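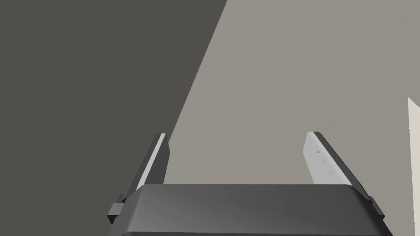 Aníbal Cuervo wrote to us after his first trial that he had expected a sales pitch and got a table of failed grasps, and that the table was what made up his mind. He still uses it when he orders fingers.

Todora tests grippers, arms, cameras and controllers for firms that have to choose between them. We don't make any of them and we take no commission on what you buy.

How we work

Most trials start in simulation. We set up the gripper model, check how far the fingers open, and look at what a camera mounted behind the housing will see past them. A poor mounting angle costs nothing to change at this stage. Two-finger parallel grippers are the bulk of our work, so we have models for most of the common sizes.

After that we move to the bench. Each gripper gets 200 picks on each of 20 parts, and the parts are yours if you can send them. We log every miss, slip and double pick, with the controller settings used. If two arms are being compared, they run the same programme with the same fingers.

Who we are

We began as the test bench at Sindia, a packaging firm in Firnuneck, and became a separate company when other people kept asking to borrow it. There are six of us now. Four run trials, one writes the software and one looks after bookings and parts deliveries.

Our logging software is called Cusi. Customers get a copy with their results so they can repeat a run on their own site.

Prices

A standard trial of two grippers costs £3,399 and takes 25 working days from the arrival of your parts. Camera and controller trials are quoted separately. Parts are returned by carrier unless you tell us to scrap them. The bench is closed for the second half of December.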